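Print | E-mail

11 Jan 2026
By Fatemeh Moradi

The letter that reached Lụa Lưu in August ran to one page. It told her that the change to her civil registration, granted by the district office in Tretitz, had been suspended, and that she had 15 days to object.

She objected on the second day. Five months later she still has two sets of papers, and her bank accepts one of them and her landlord the other. 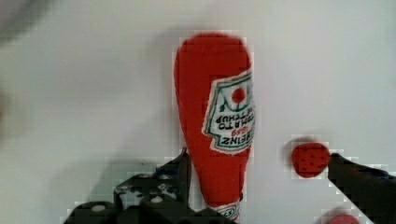 The district court had already ruled that the office could not demand a medical report before amending a record. The regional registry did not appeal. It sent out a circular instead, telling clerks to hold all such files until "further guidance" arrived. According to the registry's own figures, 821 files are being held.

"The clerk was polite," Lưu says. "She said she had read the judgment and she had read the circular, and the circular came from her boss."

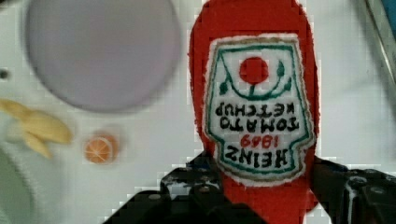
Soft toy with a stitched label, held upside down.

Her solicitors, Bosetti, have filed for an order to enforce the ruling. They charge a fixed fee of 300 euros for these cases — a loss on every one, the firm says. A second practice, Ferri, is acting for people in the northern districts, where some offices have quietly gone on stamping forms.

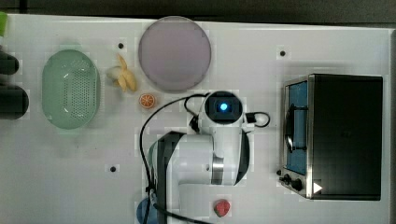
LAW & SOCIETY

The registry argues that a judgment binds only the parties named in it. Lawyers on the other side point to paragraph 1639 of the civil code, which lets a court extend a ruling to everyone in the same position. The judge did not cite it, and both sides now read a good deal into that.

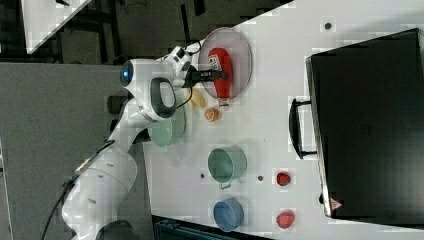 A hearing is expected in spring. Until then Lưu carries both cards in her wallet, along with a copy of the judgment folded into quarters. She has shown it at the post office, at a pharmacy and twice on the train to Drosta. The ticket inspector read it all the way through and then asked to see her ticket.

Comments (3)

northline: My cousin's file has been "held" since the autumn. No letter, no date, nothing.

P. from Drosta: Surely a circular can't overrule a court? Would have liked more on that.

mapleandco: 300 euros is still a lot if you're on a pension.

Print | E-mail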